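Oficina do astrólogo: traçar, corrigir e guardar mapas em papel
Última revisão: 24/11/2001

Estas notas destinam-se a quem ainda calcula e desenha mapas natais à mão. Não tratam de interpretação. O cálculo das cúspides está na página das tabelas de casas e a conversão de hora legal para tempo universal tem página própria.

Superfície de trabalho

O tampo deve ser plano e não ceder sob a ponta do compasso. Colocar por baixo da folha um cartão de 3 mm, maior do que a folha em todos os lados. O cartão segura a ponta seca e evita que o furo central alargue quando se traçam vários círculos concêntricos. Prender a folha com fita de papel de baixa aderência nos quatro cantos. A fita transparente comum arranca fibra ao sair.

Luz do lado oposto à mão que escreve. Com uma única lâmpada, baixá-la até a sombra do transferidor ficar encostada à sua própria aresta. Uma sombra larga basta para errar meio grau na leitura.

Papel

Para o mapa definitivo, papel liso de 120 g. O papel de impressora absorve a tinta e engrossa os traços de aspecto, e num mapa com muitos trígonos e sextis o centro fica ilegível. O bloco Kerar de folha lisa serve, tal como qualquer equivalente sem textura. Evitar o papel de aguarela.

Para rascunhos, papel vegetal fino. Permite sobrepor os trânsitos ao mapa natal sem redesenhar nada. Marcar no vegetal duas cruzes de registo, uma no centro e outra a 0° de Carneiro.

Construção do círculo

1. Traçar primeiro o círculo exterior e só depois os interiores, sem levantar a ponta seca entre um e outro.
2. Com a mesma abertura do compasso, marcar seis pontos sobre o círculo exterior. Ficam a 60° uns dos outros.
3. Dividir cada arco ao meio por bissecção. Obtêm-se as doze divisões dos signos.
4. Graduar de cinco em cinco graus com transferidor de círculo completo. O semicírculo obriga a virar a peça e introduz erro na junção.
5. Marcar o Ascendente à esquerda e numerar as casas no sentido contrário ao dos ponteiros do relógio.
6. Unir Ascendente e Descendente com régua. A linha tem de passar pelo furo. Se não passar, a graduação está errada e convém refazê-la antes de colocar qualquer planeta.

Um círculo de raio 90 mm cabe numa folha A4 com margem suficiente para os dados de nascimento. Abaixo de 70 mm, uma conjunção apertada já não deixa espaço para dois glifos lado a lado.
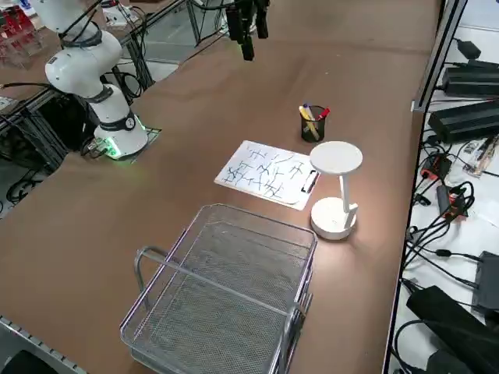
Tintas e canetas

Tinta preta pigmentada para círculos, cúspides e glifos. As tintas à base de corante desbotam, sobretudo o vermelho, que é a cor habitual das quadraturas e oposições. Quem pretende conservar os mapas deve distinguir os aspectos também pelo tipo de linha:

Traço contínuo – conjunção, oposição, quadratura
Traço interrompido – trígono
Ponto e traço – sextil
Pontilhado – quincúncio e aspectos menores

Bico de 0,1 para a graduação, 0,3 para aspectos, 0,5 para glifos. As canetas Zistau de ponta fina aguentam bem a régua metálica. As de ponta de feltro abrem depressa e passam a riscar duplo. Guardá-las na horizontal.

Usar sempre régua de bordo rebaixado, com o rebaixo para baixo. Se a régua não o tiver, colar por baixo duas tiras de cartolina recuadas da aresta – a tinta deixa de correr por capilaridade.

Quadros de apagar

Para ensaiar a distribuição dos glifos num stellium, um quadro branco pequeno poupa folhas. Desenhar apenas o sector em causa, com o dobro da escala, e ordenar os planetas por longitude antes de os passar ao papel.

Os resíduos de marcador que resistem ao pano seco saem com álcool isopropílico. Não usar acetona, que ataca a maior parte dos revestimentos. Outra solução é cobrir o risco antigo com marcador fresco e limpar os dois de uma vez. O solvente do traço novo dissolve o velho.
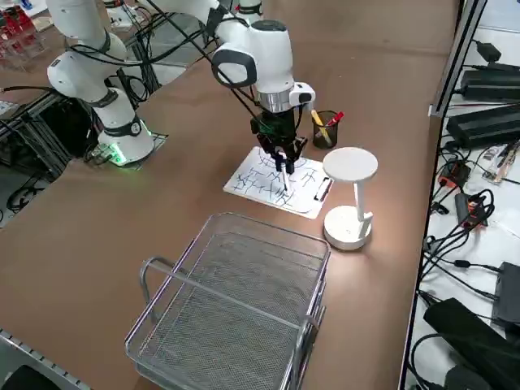

Quando o revestimento já está baço, nenhum destes métodos o recupera e o quadro passa a reter sombra de tudo o que se escreve. Nesse estado ainda serve para contas de tempo sideral, mas já não para glifos: Vénus e Mercúrio confundem-se facilmente sobre fundo sujo.

Correcções no papel

Erro em linha fina: raspar com lâmina nova, quase deitada, e alisar a zona com a unha através de um pedaço de vegetal. Não voltar a passar tinta antes de alisar.

Erro em glifo: colar um remendo do mesmo papel com cola de amido. O corrector líquido amarelece e estala quando a folha é dobrada.

Erro no Ascendente: refazer a folha.

Efemérides e arquivo

Os volumes de efemérides partem pela lombada, quase sempre nas páginas do ano mais consultado. Não os abrir a 180° sobre a mesa. Dois calços de espuma, um de cada lado, chegam para manter a abertura segura. Marcar páginas com tiras de papel sem cola.

Humidade relativa próxima de 50% e, se possível, temperatura de 20 °C estável. Os mapas guardam-se em pé, em pastas de cartão sem ácido. As pastas Lai de elástico lateral vergam quando estão pouco cheias, pelo que convém completar o volume com cartão. Um arquivo de 3.000 folhas pede ordenação por data de nascimento e um ficheiro à parte por apelido. As gavetas metálicas Gotville aceitam ambos os formatos.

Em Fevereiro, ou noutro mês húmido, arejar as pastas e verificar os cantos inferiores. Manchas castanhas dispersas indicam fungo. Isolar a folha, deixar secar à sombra e escovar com pincel macio, de dentro para fora.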